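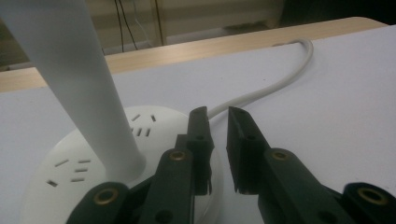 Holger Holmgren wrote back on the January draft that the outlets should have come before the desks, and that he would like this report to start with power. Fair enough. It does.

**Progress report, shared study room, Unley building**
2/28/19

## Power at the tables

The room was wired a long time ago for a copier and a coffee machine, and the wall outlets are all on the side by the door. The tables are on the window side. In January people were running their own extension cords across the floor, and we asked them to stop.

We now have tabletop power units on the work tables. The type we settled on is white, with a round base that has the outlets set into its domed top and a pole standing up from it. The cable leaves from the back of the base and goes over the rear edge of the table, so it stays out of the way of people's feet and the front half of the table is left for books and laptops.

We bought 6 units in all. Four are in use, one is held back as a spare, and one went back to the supplier in exchange for a unit with a longer cable. The replacement is due in the first half of next month.

Points that came up during setup:

- The outlets are in clusters on different sides of the base. Bulky chargers fit best if they go in separate clusters. We have put a short note about this on the wall.
- The base takes up more table than we had drawn on the plan. On the two narrow tables we moved it toward the back corner, and that gave enough room for two people to sit side by side.
- Cables that hang down behind a table get pulled when the table is moved. We have clipped them to the table legs with reusable ties. Adhesive clips were tried first and came off the painted legs.
- The cleaners have been asked to lift the cables when they mop and not to unplug anything.

The electrician from Shih looked over the circuit on the window side before anything was plugged in. The circuit is fine for laptops, lamps and phone chargers. It should not be used for a kettle or a space heater, and both are now listed in the room rules.

## Tables and chairs

The tables from the old Tutimon office were delivered in the first week of February. One had a cracked top and was not accepted. The others needed new feet, as the old ones scratched the floor. That work is done.

Chairs are behind schedule. We ordered 22 and have received a first batch that covers the four tables in daily use. The remaining chairs are on back order and the supplier has given two different delivery dates. In the meantime we are using folding chairs from the basement - they are sound but people do not like sitting on them for a whole evening.

## Floor and walls

The wall by the window has been patched and painted. The wall by the door still has holes where the old shelving was. We have left it until the new shelves are up, so that the patching only has to be done once.

The floor was cleaned and sealed. There is a soft spot near the radiator. The building owner has been told in writing and has agreed to look at it. We do not plan to pay for that out of this grant.

## Money

The grant for this stage was $3000. The tabletop units, the electrician's visit and the table feet have been paid. The chairs have been invoiced in part, and we are holding back the rest until they arrive. Paint and patching cost less than planned. The delivery charge for the tables cost more, as the elevator was out and the movers billed for the stairs.

We expect to finish within the grant. Holger asked whether any leftover money could go toward shelves. We would like to do that if you agree, and a short written yes would be enough for our records.

## Use of the room

The room has been open in the evenings since the second week of February. The tables with power fill up first. People have started leaving chargers behind, so there is now a box for them on the windowsill, emptied at the end of each week.

Two requests have come up more than once. One is for a quieter corner, away from the door. The other is for longer hours before exams. We can try the first when the remaining chairs arrive and the tables can be spread out. The second depends on the Ristanano agreement for the front door key, which limits us to the current closing time. We have asked for a change and have had no answer yet.

## Still to do

1. Receive the replacement unit, check it and put it on the last table.
2. Get a firm date for the chairs.
3. Put up the shelves on the door side, then patch and paint that wall.
4. Follow up on the floor near the radiator.
5. Label each table's power cable at the wall end, so it is clear which plug goes to which table.

The labels are the smallest job on the list and could have been done already. They were printed with the wrong table numbers and are being redone.

Receipts are in the shared folder under Unley, sorted by supplier. The invoice for the returned unit shows as open until the exchange goes through, so please do not count it as a second purchase.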